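Stacking planner moves to release 241

The Kasik bimanual planner now picks an arm for each cube before it plans a path. Torben Haberkorn rewrote the allocation step so that reach and wrist clearance are scored together, with the red cube's marker fixed as the stack origin.
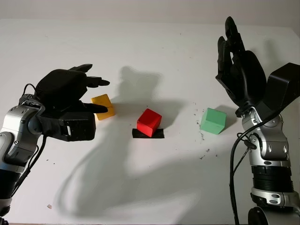 Does the planner still need a fixed base position?
It does for this release. A free base position is due in December.

The idle arm is treated as a static obstacle and its hand is modelled as a single convex hull. This costs some workspace near the middle of the table but keeps collision checks to 185 microseconds.

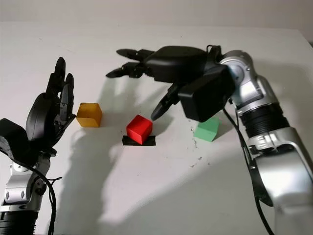
Wrist view

Embla Dalen has merged the wrist stream into the pose filter. Finger links are masked from the joint readings, and frames with too little of the target left are dropped.
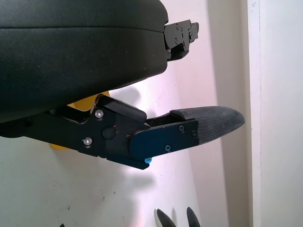
What happens when every wrist frame is dropped?
The filter holds the last head camera estimate and widens its covariance.

Placement ends on a force threshold, set per layer in the Bivetti config file. Top layer values are lower than the base ones. The regression suite stands at 1,080 cases, of which 1,057 pass.

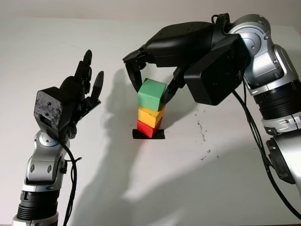

Most of the remaining failures are timeouts in the retreat motion, where the fingers must open without touching the layer below. A patch is in review.

Contact: Kumden newsletter desk | Back to top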